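Candik builds small sorting cells, the kind that sit on a bench and pick parts all day. When Armelle Perrin took over testing there, every engineer had a private way of setting up a trial. One cleared the bench first. Another left tools lying where the arm could reach them. Success rates went into the same spreadsheet anyway.

Her answer was a two-page rule sheet, now in its third version and borrowed by Daltthorpe and Belbridge. It says nothing about software. It covers what goes on the bench, how it is laid out, and when a run counts.

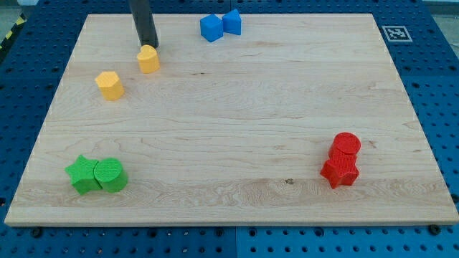

The first rule concerns the layout, which has to be written down before the arm moves. Perrin wants shape and color recorded separately, so that a mistake can be traced to one or the other. A yellow heart and a yellow pentagonal block match in color only, and a program that sorts by color should treat them as a pair. Stars in green and red test the reverse. Blocks that touch get their own line on the sheet, as they are harder to grip than ones standing clear.

The second rule is about numbers. A result needs 60 runs on the same layout, and aborted runs stay in the total. Otakar Šindelář, who tests arms at Belbridge, objected at first. His best program dropped from 78 percent to 48 once the aborted runs went back in.

"I didn't like it, but the 48 was what the customer was going to get," he says.

The fourth version is due in October. It will add a page on lighting.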